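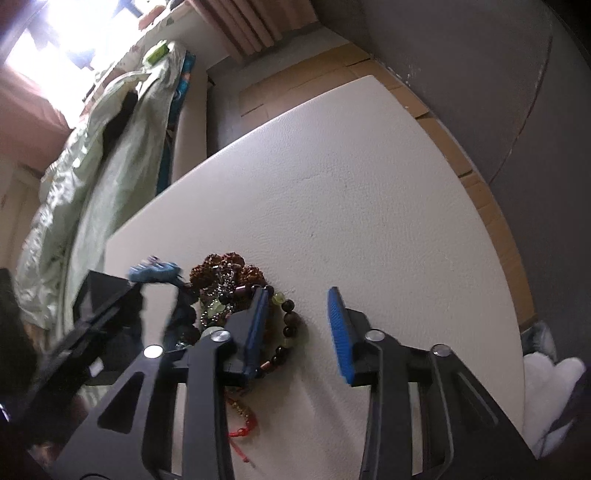 Getting a white ring off a table top. Quick version, do the steps in order.

1. Wipe the spot with a dry cloth. No spray yet.
2. Iron on low, no steam. Old cotton T-shirt over the mark.
3. Press 6 seconds, lift, look. Repeat up to 8 times. Stop if the finish feels tacky.
4. Still there? Dab of plain mayo, leave overnite, wipe off in the morning.
5. Buff with the grain. Light wax after.

Painted tops: skip the iron completly. Baking soda and a little water, soft cloth, small circles. Rinse, dry.

Black rings are a different job, those need sanding. I used Galtico paste wax for step 5, any clear one is fine. Test underneath first.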